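Tejido a ganchillo de la manta Cuautle: informe de cierre y observaciones sobre el patrón

27 de marzo de 2026

Se da por concluida la labor iniciada en otoño, una manta de ganchillo realizada según el patrón Cuautle, y procede dejar constancia en este espacio de los materiales empleados, de las modificaciones introducidas y de las dificultades encontradas. Varias lectoras habían solicitado esta información por correo y se ha preferido responder de forma conjunta.

El patrón se distribuye en un cuadernillo de nueve páginas, con diagramas y texto. Los diagramas son claros y están bien numerados. El texto, en cambio, presenta una traducción irregular: en la sección del borde se alternan los términos «punto alto» y «vareta» para designar la misma puntada, lo que puede inducir a error a quien no haya trabajado antes con patrones de procedencia diversa. Se recomienda seguir el diagrama en caso de duda.

Para el cuerpo de la manta se utilizó lana Plernden en color crudo, de grosor medio, y para las franjas la misma calidad en tono teja. Se trata de un hilo de torsión firme que no se abre al introducir la aguja y que admite ser deshecho y tejido de nuevo sin perder aspecto. Esta cualidad resultó de utilidad, pues la tercera franja hubo de deshacerse por completo al advertirse que faltaba un aumento en la vuelta inicial. El error se había arrastrado durante toda una semana.

La muestra de tensión merece un comentario aparte. El cuadernillo aconseja una aguja de cinco milímetros; con ella el tejido quedaba rígido y poco apto para una prenda de abrigo doméstico. Tras dos muestras adicionales se optó por una aguja de cinco y medio, de la marca Flivon, con mango ancho. La caída mejoró de manera apreciable. Quien teja con mano suelta podrá atenerse probablemente a la medida original.

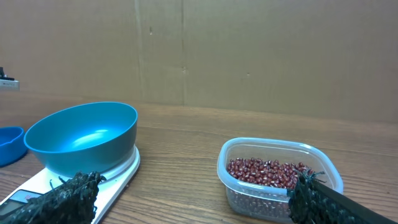
Alubias rojas pequeñas en su recipiente de plástico.

En cuanto al montaje, el patrón prevé una cadeneta de base de 290 puntos. Se aconseja colocar un marcador a intervalos regulares y no confiar en la memoria, en particular si la labor se realiza por la noche o en compañía. Otra posibilidad es sustituir la cadeneta por una base de puntos altos sin cadeneta previa, técnica que ofrece un borde más elástico y evita que el extremo inferior se frunza. En esta ocasión se siguió el procedimiento tradicional y el borde quedó ligeramente tirante, defecto que el bloqueo corrigió solo en parte.

Las modificaciones respecto al original fueron dos. Se suprimió el flequillo, por considerarse poco práctico para el lavado frecuente, y se sustituyó el remate de picos por dos vueltas de punto cangrejo. El resultado es más sobrio y pesa menos en las esquinas. Quienes prefieran conservar los picos deberán reservar un ovillo entero para esa última fase, cantidad que el cuadernillo no detalla.

El bloqueo se efectuó en húmedo, sobre planchas de espuma, con la pieza sujeta mediante alfileres inoxidables. El secado se prolongó más de lo previsto a causa del tiempo lluvioso. No se observó desteñido del tono teja sobre el crudo, cuestión que preocupaba desde el principio, aunque se mantiene la recomendación de lavar una muestra bicolor antes de empezar.

Queda por resolver el destino de los restos de lana. Se estudia emplearlos en una funda de cojín a juego, con la misma secuencia de franjas a escala reducida, o bien en unos calcetines de estar por casa, si bien para esto último el hilo podría resultar áspero.

En abril dará comienzo la siguiente labor, un chal triangular del patrón Drovo, para el que se ha adquirido ya un hilo de algodón y lino en gris claro. El patrón incluye calados y una sección de nudos que no se ha practicado hasta la fecha en este cuaderno. Se publicarán las notas de la muestra en cuanto estén disponibles.

Las consultas relativas a la manta pueden dejarse en los comentarios. No se facilitan copias del patrón, que está sujeto a derechos de autor.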